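Last updated: June
Search this site Enter keyword Go

The Stop Button Is Not a Safety Plan

A stop button did what it was built to do, and everybody involved has been congratulating themselves ever since. I'd like to spoil the mood a little.

The machine was a Kisura, a two-armed model that walks, on trial in a show apartment at the Dundon building. It had been told to lift a throw off a sofa. Partway through the lift it lost its sense of where its left wrist was and kept closing its arms. Gianni Monti, who was on the button, hit it. The arms locked, as they're meant to. The legs locked too, and with its weight already well forward the whole thing tipped onto the seat cushions. Torn seam, cracked wrist cover, no one hurt.

The report from Zumura, the company running the trial, calls this "a successful intervention." It gives the stopping time and notes that 300 earlier lifts had passed without a fault. It says very little about the fall.

I've read the thing twice, and what bothers me is how much of it rests on a person being quick. Monti was quick. He was also fresh, since it was 10 in the morning and he had just taken over. By late afternoon I'd expect a different number, and so would anybody who has ever watched a slow machine do the same job over and over. Of the 300 lifts, 88 were done with a second person on hand to watch the legs. The rest were not. The report treats them all as the same kind of evidence.

Then there's the wrist. Mylene Pangilinan, who repaired machines like these for years before she took to writing about them, thinks the cause is a worn cable connector. A cable gets flexed on every reach, the signal drops for a moment, and the software carries on with the last position it had. She can't prove it from the report, and neither can I. But "sensor anomaly," the phrase Zumura settled on, isn't a cause either. It's a label on a box that hasn't been opened.

The fix so far is a software patch and an instruction to replace the connector every 52 hours of use. Fine. I'd still like to know what happens at hour 40, with a bad part and a tired operator.

The trial has started up again – same apartment, same sort of work.

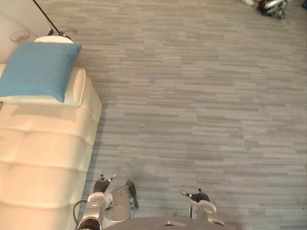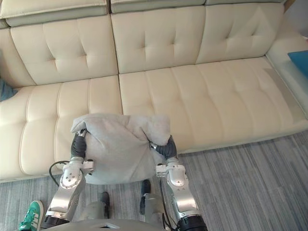
Arms out over the seat, and a sneaker at the lower left.

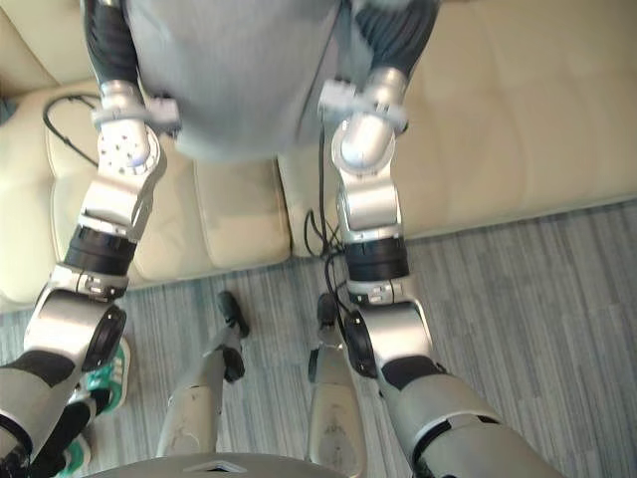 My complaint is with the standing rule. The old guidance from Yeoh, which wrote the training course most of these operators took, told people to stay out of reach of a machine that could fall. Zumura's own version says "remain attentive and nearby." Nearby is a comfortable word. If stopping the machine can also drop it, then the person close enough to help is close enough to be landed on, and the rule ought to give a distance.

It ought to say, too, what the legs do when the arms are stopped. There may be a decent answer – a slow crouch, maybe, or a tether overhead for as long as the trial lasts. Either one would make for a duller demonstration, and I suspect that's part of the trouble. I asked Zumura which they were considering and got back a paragraph on how seriously they take safety. I've asked again.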